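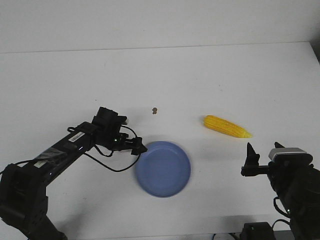 Bandbridge Pictures Sets October Release for Animated Musical "Wadcombe"

FOR IMMEDIATE RELEASE

Bandbridge Pictures announced today that its hand-drawn family musical "Wadcombe" will open in theaters this October. 27 cities the first weekend, more to follow. Full theater list goes up on the Bandbridge site next week.

The movie is set in a sleepy river town where the church bells stop working and a stubborn young goose named Bokis decides she'll do the ringing herself. Adventure, a flood, a very long parade. Running time 94 minutes. Rated G.

Songs: 11 of them, all new, recorded with a 16-piece band at Fujimoto Sound over the winter. The opening number, "Up the Bell Rope," is out now on the usual streaming services. Soundtrack album to follow in September, vinyl a little later (pressing dates still being confirmed).

"Wadcombe" was in production for more than three years. Backgrounds were painted on paper and scanned, characters drawn by hand and colored digitally. It is the studio's first full-length feature after a run of shorts, including the festival favorite "Small Hours at the Ferry."

"We wanted a movie kids could sing on the way home, and that their parents wouldn't mind hearing again the next morning," the studio said in a statment. "The goose was always going to be the star."

Trailer: in theaters and online starting in July.

Sing-along screenings: Saturday mornings, select locations, 10 a.m. start. Lyrics on screen. Costumes welcome, feathers too, within reason.

Press screenings: New York and Chicago, late September. Space is limited so please RSVP early. Stills, poster art and a the full credit list are available in the online press room, log-in on request.

Group and school bookings: contact the Bandbridge ticket desk, groups of 20 and up get a reduced rate.

About Bandbridge Pictures
Independent animation studio. Shorts, series work and now features.

Media contact: Bandbridge Pictures press office

###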